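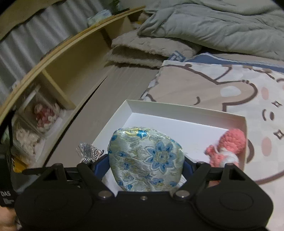
Brocade pouch and pink crocheted toy in an open white box.

About Flelance

Flelance packs, labels and stores small household textiles and keepsakes for private customers. Typical contents are pouches, tassels, crocheted and knitted toys, baby blankets, ribbons and trims. We do not handle furniture, framed work or anything that needs a climate-controlled room.

The company was set up by Bjartur Lykkegaard, who had worked in textile storage at Ruchti and kept getting the same question from relatives: what to put a small fabric object in, and how to lay it down so that it comes out the same shape. The first price list fit on one sheet. It now runs to 2 pages, mostly on account of box sizes.

What we do

Customers send or bring in their items. Each item is entered on a contents sheet with its material as far as it can be judged by eye, its longest dimension and any existing damage. Loose threads are recorded and left alone. We do not wash, press or mend.

Items are then sorted by surface. Satin and brocade snag easily, so they are kept clear of metallic fringe and anything with a hook or pin. Crochet is laid flat and never hung, as the stitches stretch under their own weight. Foil tassels crease permanently when folded – they go along the side of the box at full length.

Boxes

Our standard box is a shallow white cardboard tray with a separate lid. The low rim lets a person see and lift out any item without moving the others. The lid carries the box number and a copy of the contents sheet. Mixed boxes are allowed if the customer asks for them, and many do, particularly where the items belong to one child or one event.

Maximum filled weight is 65 ounces. Above that the base begins to bow when the box is carried by its short sides. Bedding and fleece go into the deep box, which is priced separately.

Home visits

Sorting can also be done at the customer's home within 40 miles of Okden. A made bed is the preferred work surface: it is soft, wide and at a workable height for most people. Please clear it of pets and drinks before we arrive. A visit takes one morning or one afternoon, and the filled boxes can stay on the customer's own shelves or come back with us.

Storage

The storeroom in Okden has 1,070 box positions on open shelving. Boxes are stacked no more than two high. Each position is checked in June, when lids are lifted, contents are compared with the sheet and worn cardboard is replaced at no charge. Labels are printed from Cellitz, our stock list program, and customers receive a new copy whenever an entry changes.

Retrieval requests received before 11 a.m. are ready for pickup the next working day. Requests should quote the box number printed on the lid.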